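Session 4 – Water at home, and how we learned to stop thinking about it

Right, last week we got as far as the street pump, and I promised we'd come indoors. I love this bit of the course! Piped water changed the kitchen more than any gadget did, and it did it slowly, street by street, with plenty of grumbling over who should pay.

Before the mains, water had weight. You fetched it, you used it twice (vegetables first, then the floor) and you thought hard before washing a blanket. Read Nour Zein's chapter on the Adbridge terraces, where 300 households shared a handful of standpipes, and keep an eye on who does the carrying – it's nearly always the women and the older children.
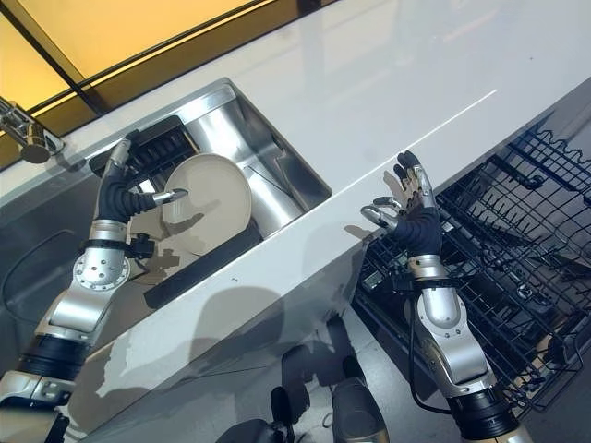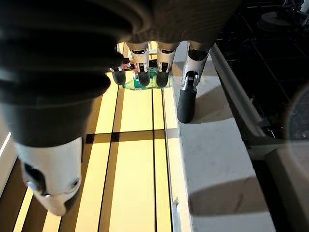
Then the sink moves. In the early Adbridge houses it sat in the scullery, out of sight at the back, and cooking went on somewhere else entirely. Zbigniew Sowa reckons the two rooms merged to save on pipe. I'm only half convinced, and I'd like you to argue with him in your essays (and with me, if you fancy it).

For March: read Sowa, pages 90 to 112, and bring one family story about water. Grandparents are brilliant for this. Essays are 2,000 words, footnotes not included.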